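Chapter 4
Why Things Stick

I spent most of one March in my aunt's kitchen in Parnau with my thumb stuck to a teacup handle. Okay, not most of March – it was one afternoon, but it felt longer. I was nine, I had found the tube marked "extra strong," and I wanted to fix the cup before anyone got home. My aunt, who taught chemistry, came in, looked at my thumb and asked me what I thought was holding it there. I said "the glue." She said that wasn't an answer, and she was right!

So let's try to do better in this chapter. When you press two pieces of paper together with a bit of paste in between, what is doing the holding? You might picture tiny hooks, and people did for a long time. Hooks do play a part with rough stuff like paper or unfinished wood, where a runny glue soaks into the gaps and then hardens. We'll call that mechanical adhesion, and Section 4.1 is all about it.

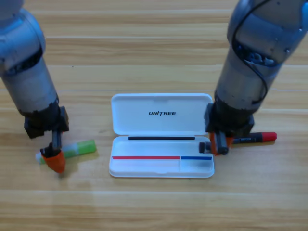
But hooks can't explain why glue also grabs a smooth sheet of glass. For that we need the small pulls between molecules, the ones you met in Chapter 2. Each pull is very weak. They also fade fast with distance, so the glue has to get really, really close to the surface before they count for anything. A liquid can spread into every dip and scratch, and a solid mostly can't (try pressing two dry plates together and see how far you get).

That brings us to wetting, my favorite part. Put a drop of water on a clean plate, then another on a plate you've rubbed with cooking oil. Watch the edges of each drop. Padmavathi Kaimal, who shared an office with me at Bech, used to start her whole course this way, and I've stolen it from her without shame.

Before you read on, grab a notebook and write down your guess: which plate would be easier to glue, and why? Keep the page, you'll want it again in Section 4.2.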